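# Is the Rebane hand-held gripper kit worth it for kitchen shelf tasks?

**Flosadis**

Hello all, and sorry in advance for the length! I've been going back and forth on the Rebane kit since February. I'd like to collect demonstrations of small tidying jobs, mostly putting cups and jars on shelves and taking them down again, and the kit comes as a pair of grippers you hold yourself, so I wouldn't need an arm on the bench at first. My setup is a table with a little two-tier metal shelf on it, and that's as fancy as it gets.

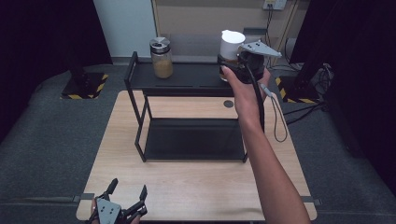
Fumik wondered whether the cable would bother me more than the weight, and I'd love to hear from people who've lived with one for longer than a weekend. Does it tug when you reach for the upper shelf? And is the service plan, at 300 a year, any use to a person working alone?

**Plindbridge**

We've had a pair for seven months and I'm fond of them, so take this with a pinch of salt. The cable does tug if you let it hang. Run it along your forearm with a soft strap or two, leave some slack at the elbow, and you'll forget it after the first morning (I did, anyway!). Cups are easy. Glass jars took me longer, and I'd start with ones you don't mind losing. Do short sessions too, roughly 3 minutes each, then shake your hands out.

On the plan, I'd skip the first year. We've called them once, for a worn finger pad, and they sold us the part without it.

**tallcupboard**

get the plan. mine needed 3 repairs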